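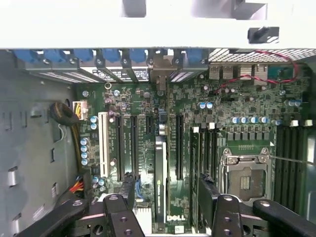 Nawal Hamdy thinks Esberg FC will have the money together by the end of the month, and she told me so twice before I'd even sat down. I'd love to believe her!

Last updated: Mar 1, 2026
2 min read

The club still owes back wages to 5 former players, and the league has now said it'll dock points if they aren't paid before the spring fixtures start. I've followed Esberg since I was a kid (my uncle dragged me along) and I can't remember a mess like it. They were top of the table in December, for crying out loud.

Supporters have put in around 2,000 so far through the bucket collections, and Sarantis, the shirt sponsor, is talking about paying next season's fee early. Chair Melina Alexiou wouldn't give me a figure when I called. She did say two of the players have agreed to take their money in installments, so that leaves three to sort out.

Meanwhile there's a game to play. Zistcombe visit next, and they've sold all 400 of their away tickets. Coach says the squad is fine and training as normal. I'll be in my usual spot behind the goal, probably chewing my scarf.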